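Akden Play Centers
Loose Parts and Indoor Play Room: Annual Safety Inspection
Site: Wannasri Community Hall, ground floor
Form 314, completed by the inspecting officer

Each item is marked Satisfactory, Needs Attention or Not Applicable. Comments are required wherever an item is marked Needs Attention and are optional elsewhere.

Section A. Entry and Supervision

A1. Entrance gate closes and latches without assistance.
Satisfactory. The latch was replaced after the March visit and engages on the first swing.

A2. Staff position gives a clear view of all play zones.
Needs Attention. The tall shelving beside the den-building corner blocks the view from the desk. The shelving should be lowered or moved to the north wall.

A3. Sign-in sheet is current and kept at the entrance.
Satisfactory.

A4. Posted occupancy limit is legible.
Satisfactory.

Section B. Floor and Surfacing

B1. Floor mats lie flat, with no raised edges.
Needs Attention. Two mats near the water table have curled at the corners. They should be taken out of use until they can be replaced; tape is not an acceptable repair.

B2. Impact surfacing is in place below all climbing items.
Satisfactory. Surfacing extends past the platform on every side.

B3. Drain covers are seated and fastened.
Satisfactory.

B4. Walkways are free of stored materials.
Satisfactory at the time of inspection. The site reports that crates are sometimes left in the rear passage at closing.

Section C. Loose Parts

C1. Timber pieces are free of splinters, nails and staples.
Needs Attention. Several short planks in Bin 3 have rough ends. Sand or discard.

C2. Ropes and cords are within the permitted length and are stored out of reach when no supervisor is present.
Satisfactory. Ropes are kept in the locked cabinet and issued on request.

C3. Tires have been checked for exposed wire and standing water.
Satisfactory.

C4. Fabric, sheets and den covers are clean, and hems are sound.
Satisfactory. One cover had an open seam and was withdrawn during the visit.

C5. Small items are kept separate from the under-threes area.
Needs Attention. Bottle caps and short lengths of tube were found in the toddler basket. Staff removed them. The daily opening check should include this basket.

Section D. Fixed Equipment

D1. Devis platform unit: bolts tight and caps fitted.
Satisfactory. One cap was missing on arrival and was fitted from site spares.

D2. No gap on the platform or ladder could trap a child's head or fingers.
Satisfactory. All openings were tested with the standard probes.

D3. Swing hangers show no visible wear.
Not Applicable. The swing has been removed.

Section E. Emergency Provision

E1. First aid kit is complete and in date.
Needs Attention. Burn dressings have expired.

E2. Exit doors open fully from the inside.
Satisfactory.

E3. Accident book is available, and entries are signed.
Satisfactory. The most recent entry is number 507.

Result of inspection: Conditional pass. The room may remain open to the public provided that items B1 and C5 are corrected before the next session. Items A2, C1 and E1 are to be corrected within the period stated in the cover letter, and written confirmation is to be sent to the inspections office. Please quote reference 1061 in all correspondence. 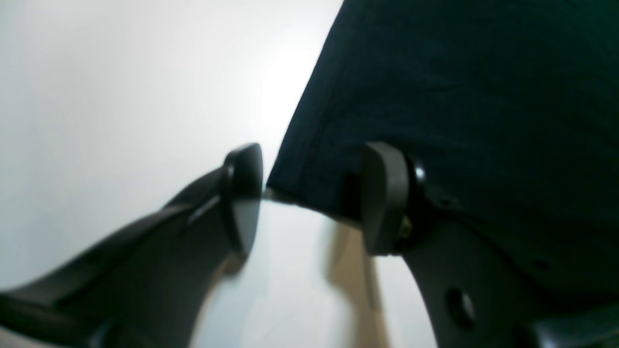
CLILUNON, 18 Aug 2022

A copy of this checklist is to be displayed at the site entrance until the next annual inspection. The original is held by the inspections office. Requests for a second visit must be made in writing by the site operator.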